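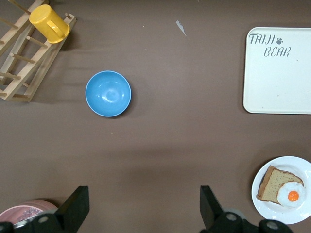 5 min read

Rudden will stop charging for school breakfast in all of its public elementary and middle schools after the winter break, the school board decided on Thursday night. High school students will be added in May if the kitchen at the north campus is ready by then.

The vote was 5-2 and came after a hearing that ran past 10 p.m. Families will not have to fill out a form. Any student who arrives before the first bell can take a breakfast, whether or not the student gets free or reduced-price lunch.

"We have been running two lines for the same eggs and the same toast," said Rocío Valdovinos, the district's director of food services. "One line pays and the other line doesn't, and every child in the building knows which is which. Starting in January there is one line."

The district now charges $2 for a full-price breakfast. On a normal morning the schools serve 2,000 breakfasts between them, well below the number of students who eat lunch. Valdovinos told the board that she expects that figure to rise quickly in the first month and then level off.

The meals will stay close to what is served now. A hot breakfast will be offered three days a week, with cereal, yogurt and fruit on the other two. Milk and water come with every meal. Juice will be cut back to Fridays, a change the food services office had planned before the vote.

More of the discussion on Thursday was about time than about money. Buses on the two longest routes often pull in six or seven minutes before class, and several parents said their children skip breakfast to avoid being marked late. Under the new plan, a student who is holding a breakfast will not be counted tardy during the first 10 minutes of the day. Elementary students may carry the meal to their classroom. Middle school students will be asked to eat in the cafeteria.

Teachers who spoke were split on that point. A second grade teacher at Nokden Elementary said she already keeps crackers in her desk and would be glad to have something better to hand out. A science teacher from the middle school said he supported the free meals but did not want syrup near the lab tables, and he asked the board to keep the cafeteria rule in writing. The board agreed to add it to the student handbook.

Cost was the main objection from the two members who voted no. They said the district was counting on state reimbursement that could change from one year to the next, and they wanted to wait until the spring budget was settled. One of them proposed a trial at a single school. That motion failed without a second.

The district's finance office said the first half year can be covered by money left in the food services account, which by law cannot be spent on salaries or buildings outside the meal program. After that, the program will need its own line in the budget. A report on spending and attendance is due to the board before it votes on the north campus kitchen.

That kitchen is the reason high school students have to wait. The building has no working dishwasher, and its serving counter was closed when the roof was repaired. Food for the high school is now cooked at Nokden and driven across town in insulated carts, which works for lunch but would mean a 4:30 a.m. start for the breakfast crew. The contractor, Prundora, has told the district that the counter and the new dish room should be finished in the spring.

The new dish room will also let the high school stop using throwaway trays. The elementary schools made that switch last year and now use washable plates, bowls and cups. Valdovinos said the change saved less money than the district had hoped, mostly on account of broken racks and missing forks, but trash pickup behind Nokden has gone from five days a week to three.

The district plans to hire for 33 part-time shifts a week. Most of them run from 6 a.m. to 9 a.m., and current cafeteria workers will have first choice. The union that represents them did not take a position on the plan. Its local president asked that the earlier start be treated as voluntary until the contract is reopened, and the superintendent said it would be.

Parents who have already put money into a student meal account will keep it. The balance can be used for lunch or for a second breakfast entree, which will still be sold at the old price. Families who want a refund can ask for one at the school office. Unpaid breakfast charges from this school year will be cleared. Unpaid lunch charges will not.

Allergy forms on file with the school nurse will carry over to the new program. Families who have never bought a school breakfast and whose child has a food allergy should send in a form before the break, the food services office said. The form is the same one used for lunch and needs a doctor's signature only for milk and gluten substitutions.

Several students attended the hearing. One eighth grader asked whether the pancakes would be the same ones served now. Valdovinos said they would, and that a new recipe was being tested at Nokden. The student said she hoped the test went well.

The Su Street Community Center will continue its own weekend breakfast, which is open to all ages and is not part of the school program. Its kitchen will be closed for floor work through the end of the month.

Menus for January will be sent home with students and posted at each school before the break. The next regular meeting of the board will take up bus schedules, including a request to move the two longest routes 10 minutes earlier.

Posted Fri 19 November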